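Forum > Shop floor talk > Two-armed robot on our packing table, week 6

Posted by siwan_g
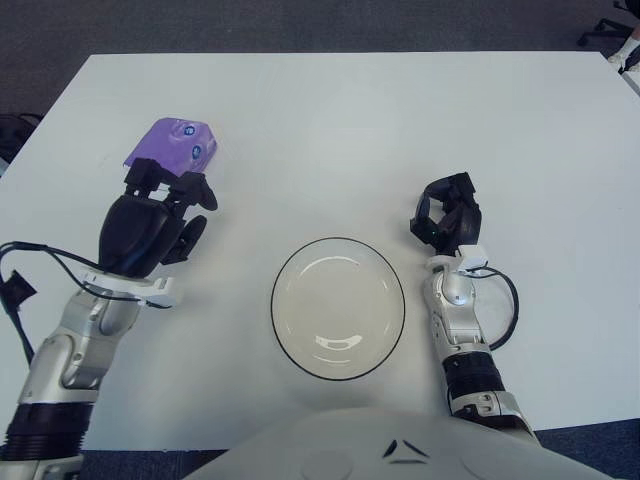
Reply 1: siwan_g

Right, I promised an update from Rarkine! It has the purple one in its left hand there, with the plate waiting in the middle. We do gift sets (crockery plus a little something) and I've packed them by hand for years, so I fully expected to hate this. I don't! My wrists are so much happier, and I spend the morning checking plates for chips and teaching it new items, which I love.

Reply 2: boersma_t

How fast though? Our old line at Jerance did 190 sets an hour with four people.

Reply 3: siwan_g

Slow, Thijs, very slow. A person beats it easily. But it plods on through the dull orders while we do the fiddly ones, and the fingers are lovely to watch.

Reply 4: zuleica.p

I'm glad about your wrists, but who gets the dull orders when you're off sick or new? That's how I learned the job. At our place the starters now go straight to the hard stuff and two have left already.

Reply 5: siwan_g

Fair point, and we've argued about it at tea break. Ilgın wants new people on the plain sets every Saturday with the robot switched off. I'm for it.

Reply 6: recep_d

Disagree with Zuleica a bit. I started at Değirmenci on the plain boxes and all I learned was how to be bored. Put me next to someone good from day one. What I'd ask about is pay: does the person teaching the robot get more for it?

Reply 7: siwan_g

Not yet! It's been raised, answer due in July. Will post when I hear.

Reply 8: boersma_t

Get it in writing.

Related threads
Anti-fatigue mats, worth it?
Rota swaps by text message
Omville meet-up, who's coming?
Label printer keeps skipping

We use cookies to keep you logged in. Accept | Settings

Thread viewed 2181 times | Contact the moderators | Back to top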